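Measuring the Footprint of a Packaging Run

Ellcombe has been supplying paper-based transit packaging to small manufacturers for long enough that its main building still carries a date stone reading 1836, left over from the paper mill that first stood on the site. The environmental reporting program is a good deal younger. It started in January two years ago, when a customer asked for the emissions attached to a single order of cartons and the company found it could only give an annual total for the whole plant.

Ubaldo Colombo was hired to fix that. His title is product footprint lead, and his work consists largely of assigning energy, water, fiber and freight to individual jobs. We spoke on May 15, 2025, in the meeting room above the converting hall, with the die cutters running underneath.

"The annual number was correct," Colombo said. "It was audited, and I have no complaint about it. But you divide it by the tonnage shipped and every product gets the same factor. A plain divider sheet and a laminated display box come out identical per kilogram. A customer who wants to choose between them learns nothing."

The replacement is a job-level model. Each production order now collects its own meter readings from the machines it passes through. Board is entered by grade and by supplying mill. Offcuts are weighed at the baler and charged back to the job that made them. Freight is added when the truck is booked, using the actual route and the share of the load.

The first order to go through the full model was a carton for Muli, a maker of refillable soap bottles. The board weighed 400 grams per square meter. Colombo's team ran the numbers, then asked whether a lighter grade would survive the same handling.

"They had picked 400 because the previous supplier used 400," he said. "There was no test report behind it. We did edge crush and a drop sequence, and a 300 gram board passed with a change to the base flaps. So the fiber goes down by a quarter, and most of the upstream emissions on that carton sit in the fiber. The printing is small. The glue is very small."

He is careful about how that result is quoted. The reduction in board weight is a quarter; the reduction in the footprint of the finished carton is less, and depends on which mill supplies the board. Muli prints the first figure on its outer cases with the words "board weight" beside it. An earlier draft of the artwork said "25% greener," and Colombo asked for it to be removed.

"Greener than what, over which boundary? If you can't answer that in one line, take it off the box."
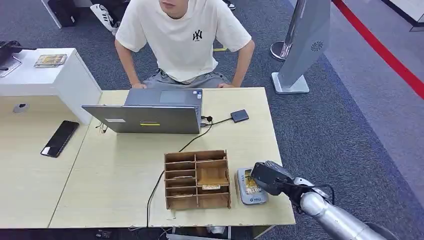 The question of boundaries takes up much of his working week. Ellcombe reports from forest to customer's dock. It does not report what happens after that, with one exception: where a customer runs a return scheme, the second and later trips are modeled using counted returns. Jimness, which rents out audio equipment, ships in double-wall boxes designed to go around more than once. The design target was four trips.

"Four is the number on the drawing," Colombo said. "It is what the box should do. What it does is a different quantity, and we take that from the scan data. If a box comes back and goes out again, it earns the trip. If it goes missing after the first one, it is a heavy single-use box and it is worse than the thing it replaced. People don't like that part of the spreadsheet."

He declined to give the current average for Jimness, saying the figure belongs to the customer. He did say that boxes returned with water damage were the largest source of early retirement, and that a change of tape made more difference than a change of board. The old tape lifted the liner when it was removed. The current one is a gummed paper tape that is slit along the seam and left in place, so the box loses no surface fiber when it is opened.

Energy was the harder part to model. The converting hall had a single electricity meter when Colombo arrived, and compressed air, which feeds nearly every machine, was treated as overhead. Submeters went onto the die cutters and the folder gluers first. Compressed air took longer, as flow had to be measured at each branch.

"We found leaks, as everyone does," he said. "I would not call that a sustainability project. It is maintenance. But before the meters went in, the cost of a leak was spread over all products, and so it had no owner. Now it lands on the line where the leak is, and the line supervisor sees it in the weekly report."

The software that holds the readings is called Wulell. It was written in-house and has few features. An order number goes in, and a table comes out with energy, water, fiber and freight on separate rows, each with a data quality grade. Grade one is a direct measurement. Grade two is a supplier's own figure with documentation. Grade three is a published average. Colombo insisted that the grades go to customers with the results.

"A table where every row is grade three is an estimate. It may be a decent estimate. But the customer should know that before they put it in a report with two decimal places."

Water remains mostly grade two, since it is used at the board mills and hardly at all at Ellcombe. Several mills supply monthly data. Others supply one figure a year, and one supplies a figure that has not changed since Colombo began asking for it. He enters it as grade three.

Asked about offsets, he was brief. Ellcombe doesn't buy them on behalf of customers and doesn't subtract them from any figure in Wulell. A customer who buys them can list them separately.

"Keep the inventory and the purchase in different columns. Then the reader can do the subtraction, or decide not to."

The next piece of work concerns inks and coatings. Water-based barrier coatings have replaced plastic film on part of the food range, and the coated board is sold as recyclable. Colombo wants to see repulping results for each coating weight before that claim goes any wider. Lab trials use clean board in a small pulper, and he is arranging for baled material to go through a mill's ordinary line.

"A lab sheet has no tape on it, no label, no food," he said. "I want the yield from a real bale. If the rejects are high we lower the coat weight, or we stop saying it."

The trial needs a mill willing to give up part of a shift. One has agreed in principle, pending a slot between its own maintenance stops, and Ellcombe has started setting aside bales in the north store. Each is tagged with its coating weight and the job number it came from. The results will be shared with the customers whose board is in the bales, including the ones whose board does badly.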